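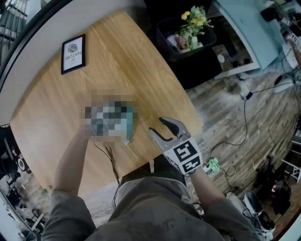 Vormachen statt programmieren

Leronari nimmt Manipulationsaufgaben mit handgeführten Greifern auf. Ein Roboterarm ist dabei nicht angeschlossen. Kenza Sqalli leitet die Datenerfassung und hat uns im Juni 2025 den Ablauf erläutert.

»Der Greifer in der Hand hat dieselbe Fingergeometrie wie der am Arm«, sagt Sqalli. »Was die Person damit nicht fassen kann, fasst der Arm später auch nicht.« Die Fernsteuerung über einen Leader-Arm habe man bis April parallel betrieben. Pro Schicht seien damit 300 verwertbare Durchgänge entstanden, mit dem Handgerät 1.229. Den Unterschied erklärt sie mit der Latenz und der fehlenden Kraftrückmeldung: Wer fernsteuert, setzt langsam an und korrigiert oft, und diese Korrekturen lernt das Modell mit.

Die Lage des Greifers wird über quadratische Marker auf dem Gehäuse und die Bilddaten bestimmt. Problematisch sind schnelle Drehungen des Handgelenks. »Wenn der Marker verschmiert, fehlt uns die Pose. Kurze Lücken interpolieren wir, ab 14 Bildern wird der Durchgang verworfen.«

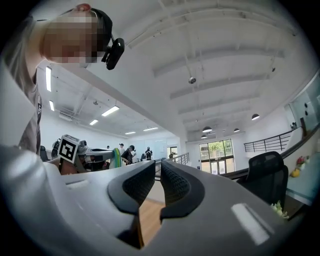

Rachid Berrada

Neben der Kamera am Greifer kommt eine zweite am Kopf zum Einsatz. Deren Bild geht bei Leronari nicht in die Steuerung ein, es dient der Segmentierung. »Am Kopfbild sieht man, wann jemand das nächste Objekt sucht. Dort setzen wir den Schnitt«, so Sqalli. Die Software dafür heißt intern Stivico und gleicht die Zeitstempel beider Ströme ab.

Neue Kräfte üben zunächst ohne Aufzeichnung. Vorgegeben sind Start- und Endzustand, der Weg dazwischen nicht. Eine zu enge Anweisung habe beim Datensatz Gremen dazu geführt, dass alle Teile aus derselben Richtung gegriffen wurden. Das trainierte Modell scheiterte dann an gedrehten Teilen. Der Nachfolger umfasst 2.528 Durchgänge mit wechselnden Anfahrwinkeln.

Ganz verzichten will Sqalli auf die Fernsteuerung nicht. Für Aufgaben nahe an den Gelenkgrenzen bleibe sie nötig, weil das Handgerät Bewegungen zulässt, die der Arm nicht ausführen kann. »Die Erreichbarkeit prüfen wir derzeit erst nach der Aufnahme. Ein Signal während der Bewegung wäre besser, daran arbeiten wir.«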